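I have been nagging about the Helstead swap shop for months, so I'm thrilled to say it's finally happening! The doors open in July, in the old Lonent shoe store on Geta Street, and you can bring in whatever has been sitting in your closet or kitchen drawers doing nothing.

Seul-gi Ra got the whole thing going. She asked the town for $4000 and got it (I was at the meeting and I may have clapped too loud). Most of that goes to rent and shelves, and another $1000 came from the bake sale - my lemon bars sold out, thank you very much.
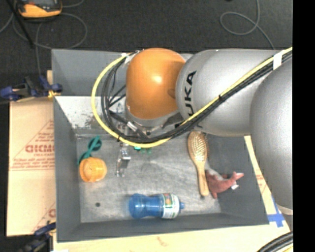 Do you have to bring something to take something home? You don't, but there's a limit of five items per visit either way.

Small household stuff is welcome, and so are books and kids' clothes. Please hold on to your mattresses and old TVs - there's no room for them. I've already got two boxes packed by my front door, mostly mugs, and my husband keeps sneaking his favorites back out. Drop-off starts the week before opening, at the side door.

Contact us | Copyright 2019 Helstead Neighbors | Back to top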